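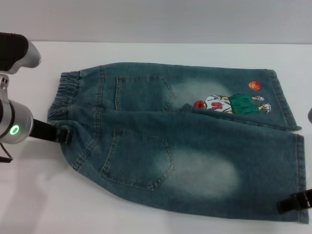

Figure 3. Children's jeans on the table, back side up, with one finger pinching the denim just below the elasticated waistband and the other holding a leg hem.

4.2 Living with the Kivi fingers

I should say up front that I wanted to like the Kivi kit. We bought it from Ceneck for our garment bench at Skernness, and it arrived in one box with the clip fingers, the brackets and a licence for Gulix, the planning software that goes with it. Fitting it took me most of a morning (two of the bracket screws were the wrong length, and I had to raid a drawer).

The test set was 59 garments, nearly all of them children's clothes from a charity sorting room. Jeans like the pair in Figure 3 were the ones I kept going back to. The elastic pulls the waist into tight ruffles, and Gulix tends to read every ruffle as a separate edge - so it dithers. Setting the grasp point by hand, a little below the band, got round this nicely, although you do have to remember to save it before changing garment. I forgot more than once!

Faded patches and printed figures bothered the software far less than I'd feared. We left the edge threshold at 30 for everything and only raised it to 70 for the plain dark school trousers, which it otherwise lost against their own shadows.

My main grumble is the price of spares. The clips are sold only in pairs, with the finger attached, and we had put in for almost 700 cycles on ours before the budget was agreed. Ceneck did answer my emails quickly, and the December update to Gulix fixed the save problem. The grasp settings we used are listed in Section 4.3.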